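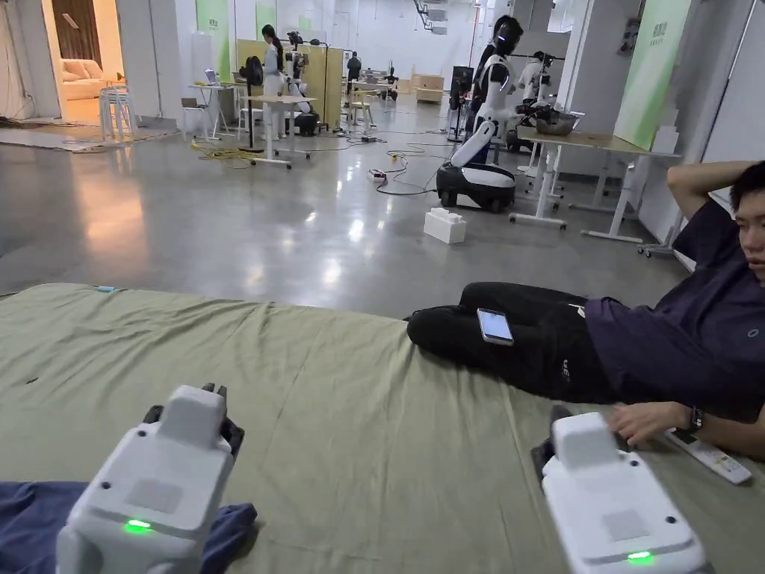
Sleep and Phone Use in Shared Student Housing
Leen Khasawneh
Project report, submitted 14/08/2026

1. Background
Students in shared houses often say they sleep badly, and the phone usually gets the blame. I wanted to see if the time people put their phones down at night had any link with how rested they felt next morning. I also asked about noise and room temperature.

2. Method
I asked 20 students from two houses, Dullell and Botelum, to fill in a paper diary for 3 weeks in October. Each morning they wrote down when they last used a phone, when they thought they fell asleep, and a rest score out of ten. Diaries with more than 2 missing days in a row were left out.

3. Results
Students who stopped using their phones an hour before bed gave slightly higher rest scores. The gap was small. Noise from the kitchen mattered more, mainly at Botelum, where the bedrooms open straight on to it. Room temperature showed no clear pattern.

4. Problems
Sleep times were guesses. Several people admitted filling in the weekend pages on Monday's sheet. The group was also too small to compare the houses properly.

5. Further work
A second round should use the same diary with a shorter morning page, and include a house with no shared kitchen.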